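The Table That Came Up From the Basement

My kitchen table cost $74, and I have spent more evenings fussing over it than over anything else I own. I bought it in November from a woman in Treltville named Vija Rozīte, who was moving somewhere smaller and wanted it out of her basement by dinnertime. We got it up the stairs with one scraped knuckle (mine) and no scraped walls, so I call that a win!

I'd been shopping for months before that. The one I'd really wanted was a long oak thing in a showroom in Mamville, $1295 before delivery, and I visited it 4 times like it was a sick relative. Gorgeous. Also dark, and my kitchen gets one window's worth of daylight and has a ceiling the color of old piano keys. A dark table in there would have eaten the room.

So, pale it was. I wanted cream, beige, a bit of pink if I could get it, and grain you could follow with a finger while you're on hold with the insurance company.

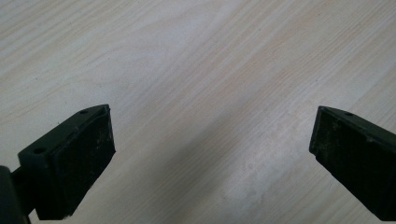

Pale wood grain on the diagonal, with a milky patch where the light hits.

My friend Norbert Holub refinishes furniture for a living and has strong feelings about laminate, none of them kind. He came over for soup, ran his palm over the top and said, "Well, it'll wipe clean." From Norbert that's practically a love letter. And it does wipe clean! Beet juice, candle wax, the ink from a leaky pen I was using for the crossword, all gone with a damp cloth and a drop of dish soap.

The glare took some getting used to. I moved the table twice, then gave up and bought a linen runner, which now lives in a drawer because I missed looking at the grain. There are little dark specks in the top too, and I've scrubbed at a few of them more than once, just in case they're crumbs. Some are.

Next up is chairs. I have two that match each other and one that matches nothing, and Vija says her sister has a set in the garage.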